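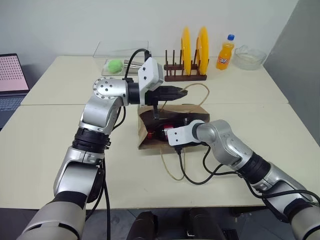

A plain brown paper bag on a pale tabletop.

How to Ripen Fruit in a Paper Bag (and When Not to Bother)

By Tsehay Gudeta

Every October somebody gives me a sack of hard pears and the same advice: put them in a paper bag with a banana and they'll be perfect by morning. I have never had a perfect pear by morning. The bag does work, up to a point, but most of what gets said about it is wishful.

The part I believe is simple. Some fruit gives off ethylene gas as it ripens, and the gas tells it to ripen faster. A closed paper bag holds some of that gas near the fruit and still lets moisture out. Plastic traps the moisture too, and you get mold.

What it works on: pears, avocados, peaches, plums, kiwis, mangoes, bananas. What it doesn't: grapes, cherries, strawberries, lemons, oranges. Those are as ripe as they'll get when they're picked. I don't care what your aunt did with her strawberries.

What to do

1. Check the fruit. Throw out or eat anything bruised or split. One bad peach will take the rest with it.

2. Use a dry bag with no grease on it. An ordinary grocery or lunch bag is fine. Atska sells a "ripening bag" with a printed leaf on it, and I tried a pack against the free ones from the Cirnville market. Same avocados, same shelf, same result.

3. Put the fruit in one layer if you can. Stacked pears get flat spots.

4. Add a ripe banana or apple if you want. I'm not convinced it does much for a full bag, which makes plenty of its own gas. For a single avocado it seems to save me a day.

5. Fold the top over twice. You don't need a clip.

6. Leave it on the counter, out of the sun. Don't put it on the radiator, whatever you've read. Warm spots soften the skin before the middle is ready.

7. Look every day. Press near the stem with your thumb. If it gives a little, it's done, so eat it or move it to the fridge.

How long it takes

Rock-hard avocados usually need three to five days in my kitchen. Peaches take 2 or so. Store pears can take a week, and a few never get there at all. Fruit picked far too early goes rubbery and then rots, bag or no bag.

Getachew Gebreyes, who taught me to can, buries his avocados in a bin of flour. I've tried that as well. They ripened on the same day as the bagged ones and I had to wash them.

Other tricks I'd skip

Baking an avocado in foil makes it soft. It's still unripe and it tastes like warm grass. The microwave does the same thing faster.

Reuse the bag until it gets damp or stained, then compost it.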